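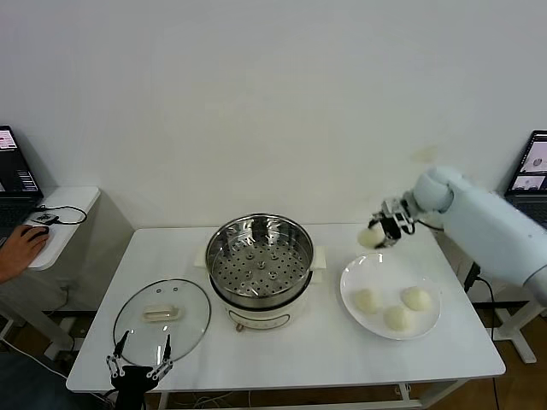 Steamed buns on a plate beside an electric steamer, with the glass lid off.

2019-04-19
By Maxine Dunstan

Clevside Library will add electric steamers to its kitchen lending shelf next month, after a run of bun-making classes filled faster than any other cooking course it has offered.

Members will be able to borrow a steamer for a fortnight on an ordinary library card. There is no hire charge, but anyone returning one dirty will pay a $10 cleaning fee, the same as for the preserving pans and pasta machines already on the shelf.

The lending shelf opened last October with cake tins and a handful of slow cookers. It has recorded 1724 loans so far, and the cake tins still account for most of them.

Branch manager Raed Geagea said the steamers were bought because people kept asking for them at the end of class.

"They'd go home with a bag of dough and then ring us to ask what they could steam it in," he said. "Some had a saucepan and a colander and got on fine with that. Others wanted to try a proper one before they spent any money."

The classes are held in the Teixeira Room on the ground floor and run for two hours. Dough is made ahead so that it has time to rise, and the group shapes and steams the buns on the day. Plain buns are taught first. Filled ones, with pork and cabbage or sweet red bean, come in the second session.

The recipe handed out uses 800 grams of plain flour, instant yeast, sugar, warm water and a spoonful of oil. The sheet asks people to knead until the dough is smooth, leave it to double, knock it back and shape it, then rest the buns again before they go into the basket. Each bun sits on a square of baking paper and needs space around it to swell.

Geagea said the most common trouble was buns that came out wrinkled or flat on top.

"Usually they've been left too long on the bench, or the lid's come off in a hurry," he said. "We tell people to switch off and wait a few minutes before lifting it. Tip the lid away from you when you do, as well – the steam comes out fast."

Water dripping from the lid can also mark the tops. The sheet suggests tying a clean tea towel around the lid, with the corners folded up well clear of the base.

At the last class the group made 100 buns, and most went home in lunch boxes. The ones left over were put out at the front desk with soy sauce and chilli oil and were gone before closing.

Cooked buns will keep in the fridge for a couple of days and can be frozen once they have cooled. They go back into the steamer straight from the freezer, without thawing, and take a little longer to heat through.

Borrowers will be given a short instruction card with each steamer. It covers filling the base to the marked line, keeping the cord away from the edge of the bench and letting everything cool before it is taken apart. The basket and lid can be washed in the sink with dishwashing liquid. The base must not be put under water and should be wiped with a damp cloth once unplugged.

Steamers can be reserved at the desk or by phone. They will not be sent to other branches, as there is no safe way to carry the glass lids in the courier crates. Members who use the Posora branch will need to collect from Clevside and return them there.

A new round of classes begins next month, with both plain and filled buns on the program. Places cost $12, including ingredients, and children over eight may come with an adult. People with a wheat or yeast allergy are asked to speak to staff before booking. Aprons are supplied, but bring a container with a lid.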